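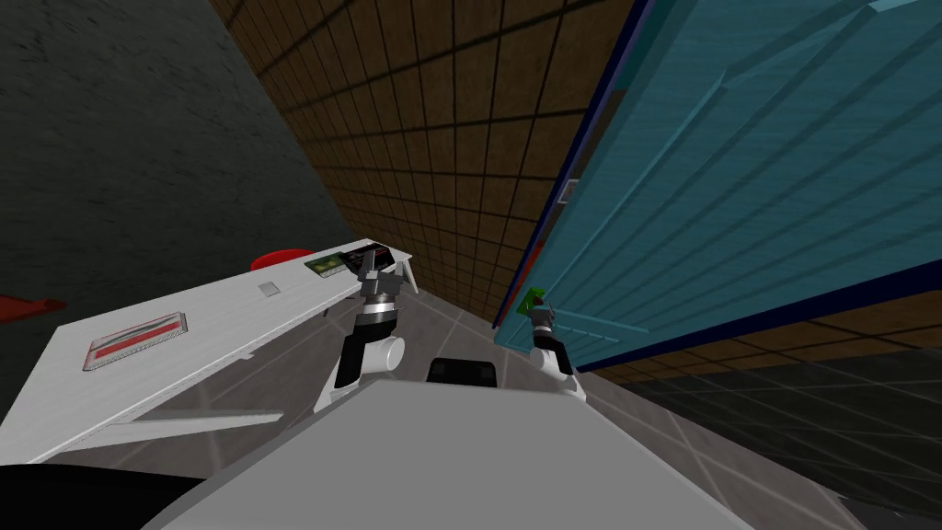
How Do They Decide Who Won When Two Horses Finish Together?

I used to think the judge at a horse race just had really good eyes. Then my uncle took me to the track at Honthorpe when I was little, and two horses went past the post so close together that the whole crowd yelled and then went totally quiet. Who won? I had no idea, and neither did the man next to me, who was holding a sandwich and forgot to eat it.

What we were waiting for was a photo finish. A racehorse can gallop at almost 40 miles an hour, way too fast for your eyes to sort out two noses side by side. So the track has a special camera pointed right along the finish line, and it works in a funny way. It only looks at one super skinny strip, the bit where the line is. It takes that strip again and again, very fast, and then sticks all the strips next to each other to make one long picture.

That means everything you see in a finish photo is on the line! The left side and the right side of the picture are different moments in time, which is why the horses sometimes look stretched or have weird bendy legs. 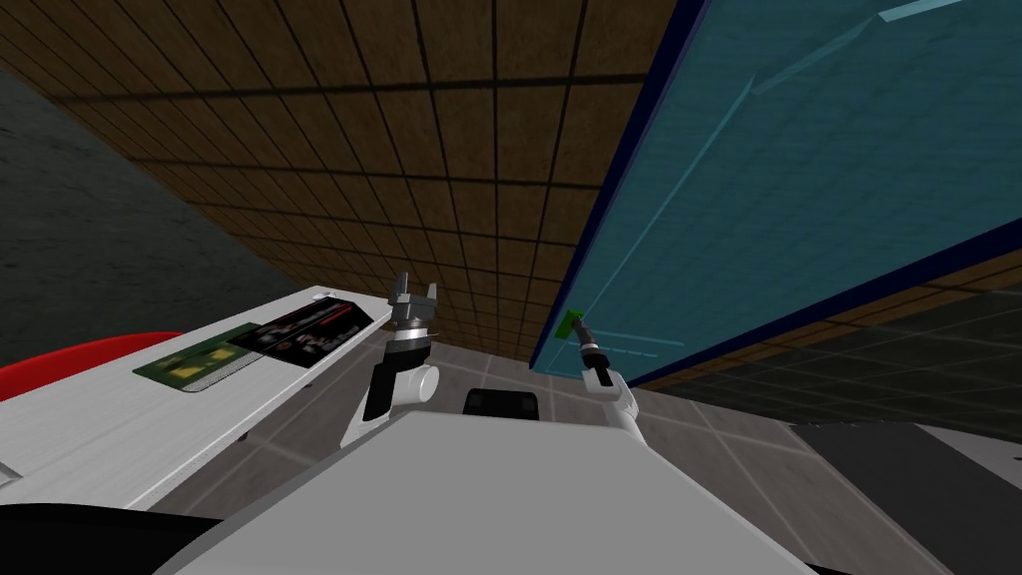
Now, which part of the horse counts? It's the nose. Ears don't count, and hooves don't count either, even if a front leg is stuck way out ahead. The judge puts a thin straight line on the picture at the tip of each nose and checks which one got there first.

If the noses match exactly, it's called a dead heat, and both horses win. (Nothing is dead, don't worry. "Heat" is an old word for a race.)

That day at Honthorpe there were 12 runners, and the two in front were Vurketgate and Tiongson. Darius Grecu was riding Tiongson, and he kept patting her neck while they walked around in circles waiting. I was cheering for Vurketgate because I liked the name. Tiongson got it by a nose!

Try it with a friend sometime. Run at a line on the playground, get somebody to watch, and see if they can tell whose nose was first.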